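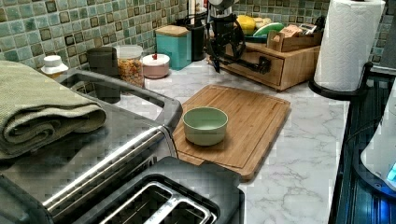 ## Clidden Shared Meals: progress report to the Zadbridge Fund

Prepared by Daryna Zinchenko, project lead
Covers June to September

### Where we are

The lunch club has run every week of the period apart from the fortnight in August when the hall was closed for rewiring. We served 3,241 meals against a target for the year of 4,500, so we expect to pass the target before Christmas. Most people eat with us in the hall. The rest have a meal taken to them at home, and demand for that side has grown faster than we planned for.

We now have 13 people on the home delivery round. The application allowed for eight. Hidayah Ginting reorganised the route in July so that the Raju estate is done first, and the driver is usually back by half past one.

### Cooking sessions

The second part of the grant pays for small cooking sessions for people who have recently started living alone. Two courses have finished and a third is under way, each with six places. The first was full. The second lost two people in the early weeks, one to a new job and one to illness, and we filled only one of the gaps.

Ridwan Lubis teaches all the sessions. He has dropped the pastry week, which took too long, and put in a week on using up leftovers. Several people asked for recipes that work in a small oven or on a single ring, and he has rewritten the handout with this in mind. The new version is four pages and in larger type. A copy is attached.

### Spending

We have spent a little under half of the food budget. Cooking oil and eggs cost more than we allowed for, and vegetables cost less over the summer. Fuel for deliveries is over budget because of the longer round.

We would like to move £1,000 from the publicity line to delivery costs. Publicity is underspent: most new people come to us through the surgery or from a neighbour, and we have only printed one run of leaflets. Please let us know if this needs a formal request.

### Problems

The booking system from Nodis went live in June and has been slow to settle. Bookings made by phone were being entered twice, which meant we over-ordered on three occasions. Edith Echeverri now checks the list the afternoon before, and we have had no repeats since the middle of August.

The hall's second fridge failed during the rewiring. The landlord has agreed to replace it but hasn't given a date.

### Next period

- Start the fourth cooking course in November
- Recruit one more driver for the home round
- Food hygiene refresher for all kitchen helpers
- Send the short survey to everyone who has eaten with us since June

Nabila Ismail will send the full accounts separately once the September invoices are in.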